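May 22, 2022
Cloth room, gray heather from Drularico, notes on folding and creasing

Picked up where Yu-ting left off. The gray is out of its bag and on the long table. The cream and the navy are still on the shelf and I did not touch them today. Lot number on the gray is 302, copied off the bag tag, tag now taped inside the back cover of this notebook so it doesn't go missing like the one in January.

Reminder of what we want to know. The Plotis covers go out folded, and Akutus has complained that they come out of the box with a hard line across the front panel. Dae-han thinks it's the press. I think it's how long they sit folded and how tight the stack is. So-ying thinks it's the finish on the cloth and she may well be right, but Drularico hasn't answered her email about what the finish is. Until they do we can only look at how the cloth behaves.

Cut the pieces from the middle of the length, away from both selvages. Marked the face side with a chalk dot in the corner. Chalk shows badly on the heather, white especially, and the blue is only a little better. Switched to a loop of red thread after the first few. Should have done that from the start, Ming-te told me so last time.

Ironed everything flat on medium, no steam, and let it lie until it felt the same as the room. One piece had a pull in it near the corner, probably from my ring. Put it aside for the scrap box. It will do for stitch tests.

Folds. Kept to the three we use on the covers:

Half fold, edges matched, smoothed with the flat of the hand.
Half fold, then pressed under the board.
Pinch fold. Cloth gathered up at one point, and the rest left to hang or slope however it wants. We don't do this one on purpose, but it's what happens every time somebody picks a cover up off the pile by the middle, so I want it in the notes.

The half fold without pressing is easy. A soft line, gone after a light shake and a bit of hanging. I would not call it a problem.

Pressed under the board is a different matter. Left it for 2 hours with the brass weights on top. The line was sharp when I opened it and still easy to find after hanging over the rail through lunch. Running a damp cloth along it helped more than shaking. Steam took it out completely but left the area looking flatter than the rest, with the nap knocked down, and you see it from the side. That would be a reject on a front panel. Elínborg looked at it without being told where the fold had been and put her finger straight on it.

The pinch fold I spent the most time on. The cloth doesn't make one line here, it makes a short hard edge where it's gathered and then broad soft creases going off across the rest. The soft ones I don't mind. They read as shading and the mottled color hides them well - better than the navy will, I expect. The hard edge is where I would look for trouble. The surface fibers stand up along it and it goes lighter than the cloth around it, more so against a bright background.
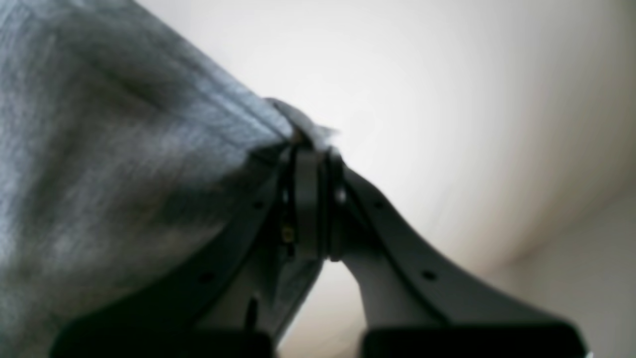
Gray heather, pinch fold. Lighter, slightly fuzzy edge at the top, broad creases across the cloth.

I want to be careful about what the lightness is. It could be wear on the surface, or only that the fibers at a fold catch the light and there is less behind them. Tried the same kind of fold in a fresh piece on the table with the window blind down and it looked much less pale, so part of it is light for sure. Then ran a thumb along the edge a good number of times, same pressure as near as I could manage, and looked again with the blind still down. There was some fuzz I could roll between my fingers. Put it on a strip of clear tape and stuck it in here, next page.

So both, probably. The fuzz isn't bad. I have seen worse on the Skov cloth, which started to pill from being carried up the stairs. But the Skov was for linings and no one looked at it again. These are fronts.

Question for So-ying: is there a brushed finish on this? The back feels the same as the face to me, maybe a shade smoother. Dae-han couldn't tell them apart with his eyes shut. If it is brushed then the fuzz at the fold is just what it does and we should stop chasing it.

Stack test. Made a pile of 18 folded pieces, half fold, not pressed, alternating which side the fold faced so the pile didn't lean. Laid the cutting board on top and nothing else. Bottom piece is the one to watch. Marked it with a second loop of thread. It stays on the low shelf by the door until Ming-te is back and we open it together, otherwise we'll argue about what it looked like. Please don't borrow the cutting board. There is another one behind the steam table, the warped one, which is fine for anything except cutting.

Also tried rolling. Elínborg's idea. Rolled a full panel around a cardboard tube from the ribbon drawer, tied it loosely with cotton tape, left it next to the stack. When I unrolled it at the end of the afternoon there was no line at all, just a slight curl at the end that had been innermost. It went flat under my hand. The obvious trouble is the box. The Plotis box is made for a flat pack and a rolled cover will not go in without bending the lid. Could roll it and then squash the roll, but then we are back to creases, only in more places. I'll ask how many of the flat boxes are already printed before anyone gets attached to this.

A sheet of tissue inside the fold is the other cheap option. Used the white acid-free from the archive supplies, crumpled a little so it holds the fold open. Did it on one pressed piece and the line was softer. Didn't do it on enough pieces to say more. Tissue sheds on the heather, tiny white specks, and they are a nuisance to get off. A gray tissue might do.

Other things noticed while I had it out:

The cut edge ravels a little if handled. Not much, but leave a bit more seam allowance than the pattern says, or overlock before folding. I pulled off a small wad of gray lint by the end and it's in the bin.

Color against the old swatch: the new lot looks a touch cooler. Checked by the window and under the lamp. Yu-ting says she doesn't see it. Leaving the old swatch pinned next to the new one on the corkboard so other people can have a look before I say anything to Drularico.

The iron is leaving a faint brown mark on the cover of the ironing board again. It has not got on any cloth so far. Used a clean tea towel in between. Somebody with patience should clean the plate.

Smell - a bit like cardboard when it first came out of the bag, gone after airing.

To do:

Open the stack with Ming-te, steam nothing until we've both looked.
Repeat the tissue fold on 5 pieces, same board, same weights, same time.
Pinch fold on cream and navy, blind down and blind up, and write down which.
So-ying to chase Drularico about the finish.
Dae-han to bring a cover back from the Akutus returns so we have a real crease to compare ours to. He says the worst one is in his office under the coats.
Buy red thread.

Put the gray back in its bag at the end, the long leftover rolled, the small pieces flat on top of it in a folder. Piece with the pull is in the scrap box. Lamp off, blind left down.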